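Teaching a Robot Arm to Pour a Drink

Build It Yourself: Robots at the Bomska Workshop

Posted 31 July 2022

Pouring yourself a glass of water takes a few seconds. You pick up a cup, hold it under the spout, move the handle, and stop before the water runs over the top. For a robot arm, each of those steps is a separate problem, and somebody has to solve them one by one.

Bomska is a shared workshop on Hitmont Street. People pay a little each month and use the tools together. One group there has been working on a robot arm called Vudon since May. The job they picked for it is getting a drink from a dispenser.

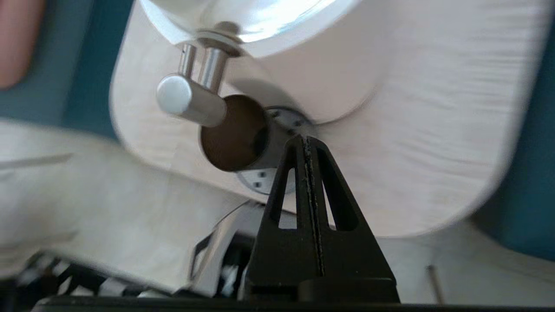
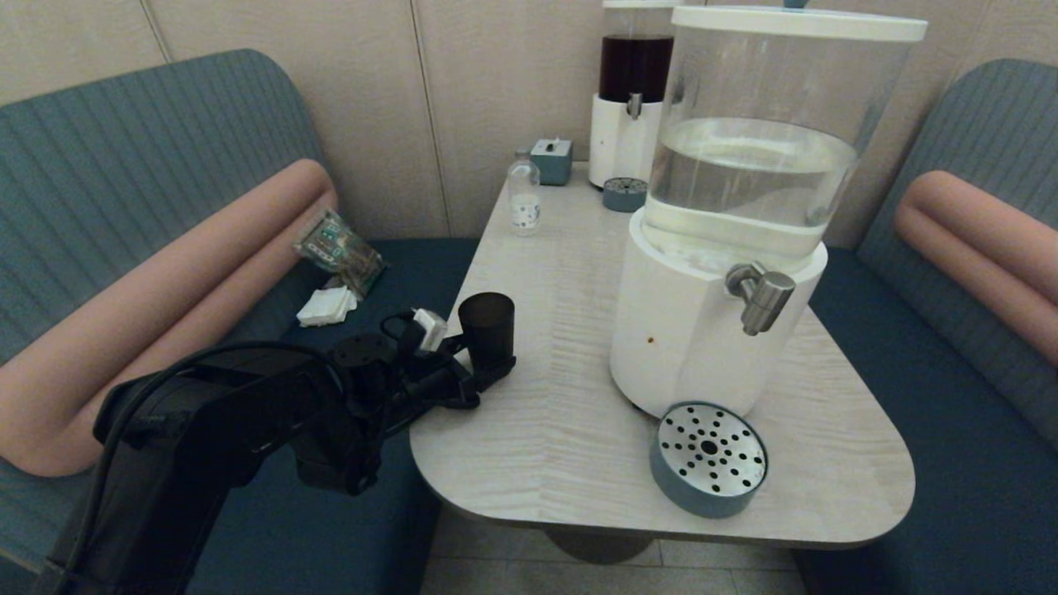 Vudon's black gripper and a dark brown cup at the drinks table.

What is a gripper?

A gripper is a robot's hand. Yours has four fingers and a thumb, but many robots get by with two fingers that open and close. Look at the finger in the first picture. It has long triangle shapes cut out of it. Cutouts make a part lighter, and they can also let it bend a little. A finger that bends can press gently against something round, like a cup.

The builders made finger parts on a 3D printer. A 3D printer melts plastic and lays it down in thin layers until there is a solid shape. One finger takes 16 hours to print at the slow setting, so a mistake in the drawing costs a whole day. The first pair was too stiff and cracked.

How hard should it squeeze?

Try this with a paper cup. Hold it so loosely that it almost slips. Now squeeze until the sides start to push in. Somewhere between those is the right grip, and you find it without thinking because your skin can feel the cup.

Vudon has no skin. It has motors, and a motor has to work harder when something pushes back. The computer measures how hard the motor is working. When the number gets high enough, the fingers stop closing. The group set that number by testing it over and over with a plastic cup. A full cup is heavier than an empty one, so it had to be tested both ways.

How does it see?

There is a small camera near the gripper, and the first picture was taken with it. From there the handle of the dispenser looks very close and the rest of the table is hard to make out. The second picture was taken from higher up. It shows the table, both dispensers, and the benches on each side.

Each view is good for something. The high view helps the arm find its way to the right part of the table. The close view helps with the last little bit, when the cup has to line up with the spigot. A spigot is the small tap on the front of a dispenser.

Shiny metal is hard for cameras. It reflects whatever is near it, so its brightness changes when the arm moves. See-through things are hard too. A clear tank with clear water in it can confuse a computer, which may pick out the wall behind it instead.

How does it learn?

The group could have typed in every move. That works if nothing ever changes place. But if someone slides the dispenser over by the width of your hand, the arm would hold the cup under nothing.

So they show it examples. A person guides the arm through the job while the computer saves what the cameras see and how every joint moves. Then the dispenser is shifted a bit and they do it again. They have saved 1,714 examples, and a program called McPhee looks for the patterns in them. Training the program takes roughly 2 days on the workshop's computer.

What about spills?

Water and electricity are a bad mix. The cable along an arm carries power and messages, so it has to stay out of the way when the arm turns. A drip tray catches small drops. For big spills there are towels, and an adult who stays next to the off switch.

Try it at home

You need a friend, a plastic cup, and some dry rice in a bowl. Close your eyes and be the robot. Your friend is the program and can only say "left," "right," "forward," "back," "down," "up," "open," and "close." Scoop up some rice and put the cup on the table. Then move the bowl and try the same list of words again — most of the rice will end up somewhere else.

Words to know

Gripper: the part of a robot that holds things.
Joint: a place where an arm can bend or turn.
Motor: a machine that makes parts move.
Spigot: a small tap that lets liquid out.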